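January
By the programme desk, Praltness
Filed under: Talks & Notes / Everyday History

SPEAKER NOTES – "A Short History of Waiting Your Turn"

Slide 1. Wait for latecomers. They'll queue at the door, so point at them.

Slide 2. The parish quarrel of 1661. Two bakers, one oven, no agreed order. Read the complaint aloud, slowly, in the pompous voice. Pause after "elbowed".

Slide 3. Paper tickets. Mamo counter story – I held number 20, they were serving 7, and the machine then ran out of paper. Don't do the accent.

Slides 4 and 5. Leave both up while I talk about turn-taking in games. Click once, drink water. 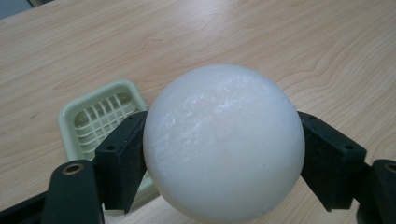
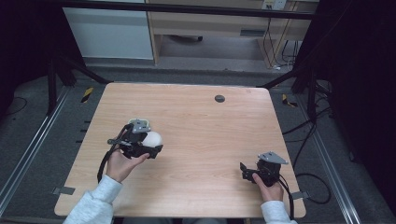

One white ball.

Children settle whose go it is in seconds, with shouting. Adults need a rope and a sign. Ask the room who has ever said "after you" and meant it. Expect 3 hands, one of them lying.

Slide 6. The Cumine post office, where everyone simply remembers who they came in behind. Lovely system until somebody's cousin arrives.

Slide 7. Phone queues. Play the Cuteo hold music for as long as they can bear it. Skip if running late.

Questions. Take the back row first and watch the front row's faces.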